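2021年5月

上午把Grukgate那台机器上的训练日志全部拉下来，重新对了一遍。昨晚写的那段结论要撤。腕部视角加进去以后验证损失降得快，这一点没有问题，问题在于验证集和训练集用了同一批墙板图案，网络很可能在记背景。按现在的划分方式，损失曲线说明不了什么。

先记数据的情况。目前一共306条示教，全部是双臂遥操作，任务只有一类：把台面上的水果移到盘子里，或者从盘子里移出来。盘子位置每条都变，水果的初始位置由采集的人自己摆，没有用随机数。后一点当时图省事，现在看是个隐患，人摆东西有习惯，葡萄总是落在盘子附近，苹果总是靠前。以后要么打印一张坐标表，要么直接把随机位置投到台面上，前者便宜，先试前者。

按时间戳检查，有93条的腕部图像和关节读数之间存在可见的偏移，偏移量在一条之内还会漂。这93条不能简单平移修正。试过用夹爪开合的边沿做对齐：在关节流里找开合速度的峰值，在腕部图像里找指尖轮廓变化最大的那一帧，两者取差。开头一段和结尾一段算出来的差值不一样，说明两个时钟走速不同，或者中间丢过帧。查了序号，丢帧的占多数。剩下的213条可以用。

丢帧的原因基本定位到USB集线器。两路腕部相机和一路固定相机挂在同一个控制器上，带宽够，但曝光自动调整的时候会出现一次短暂的堆积，之后驱动直接扔掉旧帧，且不报错。把自动曝光关掉，手动固定，连续跑了一下午没有再出现。代价是墙板颜色深的那几种图案下，画面偏暗。可以接受。

墙板的事情要单独写一下，不然过一个月自己也会忘。背景随机化原来的做法是在图像上做后处理，分割出台面以外的部分，贴随机纹理。这个办法在固定相机上效果不差，在腕部相机上基本失败。腕部相机一直在动，指尖占画面的比例大，分割边界在指尖附近反复跳，贴上去的纹理跟着跳，网络学到的东西里就混进了这个跳动。Løken那个版本的分割模型也换过，边界好一些，仍然跳。

所以改成物理随机化，直接换墙板。围板三面，图案印在面板上，装进铝型材框里。现在有21套图案。最早几套是普通的木纹和砖纹，后来觉得变化太小，颜色分布都挤在一起，就加了卡通化的大理石纹和木纹，颜色故意做得很饱和，线条故意做粗。理由是策略如果在这么强的背景干扰下还能抓到水果，换到灰墙前面也不该有问题。这个推理有没有漏洞，要靠实验说话，目前没有灰墙下的测试数据。

Prenia的评估脚本今天也改了。原来的成功判据是水果中心投影落在盘子轮廓内，松爪以后保持静止。葡萄是一串，中心不好定义，有几次半串搭在盘沿上，脚本判成功，人看是失败。改成要求分割掩膜的绝大部分落在盘子轮廓内。阈值先凭经验取了一个，回头要在人工标注上扫一遍再定。盘子是花瓣边的，拟合成椭圆会在凹进去的地方多算一点，影响不大，暂时不管。

划分方式重新定：按墙板图案做留出，不按示教条目做留出。每一折留出若干套图案，训练时完全不出现，验证只在这些图案上做。随机种子跑5个，报均值和极差，不报最好的那个。算了一下机时，Rerkivex那边如果能多分一张卡，下周可以跑完，分不到就要拖。邮件已经发了。

对照组四个：

一、只有固定相机。
二、只有腕部相机（左右各一路）。
三、固定加腕部，特征直接拼接。
四、固定加腕部，拼接之前对固定相机那一路做随机遮蔽。

第四个是想验证一个猜测。第三组在训练中有时候会塌到只看固定相机，腕部那一路的梯度很快变小，等于白加。随机遮蔽固定相机的输入，强迫网络在一部分时间里依赖腕部画面。遮蔽概率先定一个值不动，等四组的大致关系清楚了再扫。

昨天用旧划分跑过第三组和第四组的短训练，两者差别不明显。旧划分下背景可以记住，固定相机一路就足够把损失压下去，看不出差别也合理。这个结果不能拿来否定猜测，当然也不能支持它。

下午做了一次遮挡敏感性分析。方法很粗：拿训练好的第三组网络，在固定相机画面上滑动一个灰块，看输出的末端位移变化多大。预期是变化集中在夹爪和水果附近。得到的热图里，后墙上有一块区域响应很强，位置不随水果移动，只和墙板图案有关。换另一套图案，响应区跑到别的地方。这就是上午说要撤结论的直接依据。

再对腕部相机做同样的分析，响应大部分落在两指之间和指尖周围，墙板上几乎没有。但有一种情况例外，就是手爪抬得比较高、视野里没有水果的时候。这时网络没有目标可看，响应散开，一部分落到墙角的铝型材上，一部分落到墙板的圆环纹上，还有一部分落在台面的污点和划痕上。台面污点这一项之前没想到。台面用久了有碎屑和细划痕，固定相机里很难分辨，腕部相机离得近，分辨得出来，而且这些痕迹在若干条示教里是同一个位置，等于给了网络一套天然的定位标记。

处理办法有两种。一种是每次采集前擦台面，碎屑可以去掉，划痕去不掉。另一种是做数据增强，在腕部图像的台面区域随机撒小黑点和短线，让真实的痕迹失去定位价值。后一种实现简单，而且不需要精确分割，撒到指尖上也无所谓。今天先写了后一种，密度和长度都随机，颜色取深灰到棕。擦台面也照做，但不作为变量控制。

另外一个没有想清楚的问题：手爪空着、视野里只有台面和墙的这些帧，到底要不要留在训练集里。去掉的话，网络在接近阶段早期就没有腕部监督；留着的话，这些帧的动作标签实际上由固定相机里的信息决定，腕部画面本身解释不了，网络只能去找伪相关。倾向于留下但降低权重，权重由腕部画面里水果掩膜的面积决定，面积为零时给一个小的下限。下限取多少，同样要扫。

贴两张同一场地的画面备查。

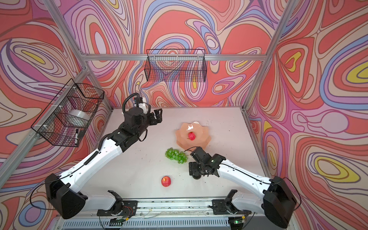
固定机位，两只手爪分在葡萄两侧；下一张为腕部机位，两指张开，台面上只有斑点和划痕。
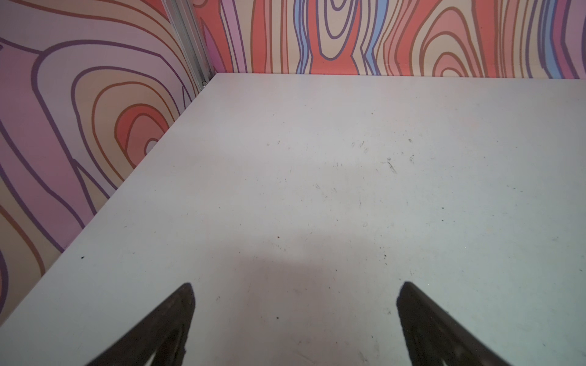
权重方案的代码写到一半，卡在掩膜质量上。葡萄是半透明的，反光强，掩膜经常破成几块，面积算小了，权重就跟着低，对葡萄不公平。先用闭运算把碎块连起来，再取外轮廓面积。红色水果放在红色墙板前也容易漏检，不过腕部视角多数时候朝下，水果后面主要是台面，遇到的机会少，固定相机那一路的掩膜只用在评估里，可以人工复核。

还有一处算错的要记下来。上周那张表里，腕部相机的外参用的是重新拧紧支架之前的标定。支架拧过以后指尖在画面里的位置偏了一点，偏移方向一致。策略网络是端到端的，不直接用外参，训练不受影响，受影响的是把掩膜反投到台面坐标做统计的那一步，也就是水果初始位置分布图。那张图要重画。重画之前，“葡萄总是落在盘子附近”这句话只能算肉眼印象。

关于93条坏数据，考虑过能不能废物利用。关节流本身是完整的，固定相机那一路时间戳也正常，坏的只有腕部。第一组对照只用固定相机，理论上可以把这93条加进去。但这样第一组的训练数据就比其他组多，比较不干净。决定四组统一用213条，93条另存一个目录，等主实验结束以后单独做一次第一组的数据量曲线。目录名里写明原因，不要再混进来。上个月就混过一次，查了两天。

遮蔽的实现也有一个细节。直接把固定相机图像置零，归一化以后是一个固定的灰度，网络很容易识别出“现在被遮了”，然后切到另一套行为。这未必是坏事，部署时相机真被挡住也可以这样处理，但和要验证的猜测不完全是一回事。备选是在特征层做，拿同一批里别的样本的特征替换。先跑置零的，特征替换作为附加实验，写进计划，优先级低。

推理延迟顺手测了。加两路腕部相机以后，单步耗时主要花在图像解码上，网络前向占的比例比想的小。把三路解码放到各自的线程里，控制频率可以维持原来的设定。偶尔有一步超时，超时时沿用上一步的动作，夹爪接触水果的时候沿用旧动作有风险，加了一条：夹爪电流超过阈值时，超时改为保持当前位置。

七月之前要交的内容，最低限度是四组对照在留出图案上的成功率，加上遮挡敏感性的热图。灰墙测试如果来得及就做，需要把三面墙板全部拆下来换成素色的，拆装不费事，麻烦的是换完以后相机曝光要重新定，之前固定的那个值在素色墙前会过曝。

明天的安排：先跑污点增强的短训练，只看它会不会把指尖周围的响应也一起冲掉；然后把按图案留出的划分文件生成好，校验一遍，确认没有同一套图案同时出现在两边。图案编号是手写进元数据的，有几条空着，要回去翻固定相机的首帧补上。磁盘还剩得不多，旧的中间检查点可以删，保留每次运行的最后一个。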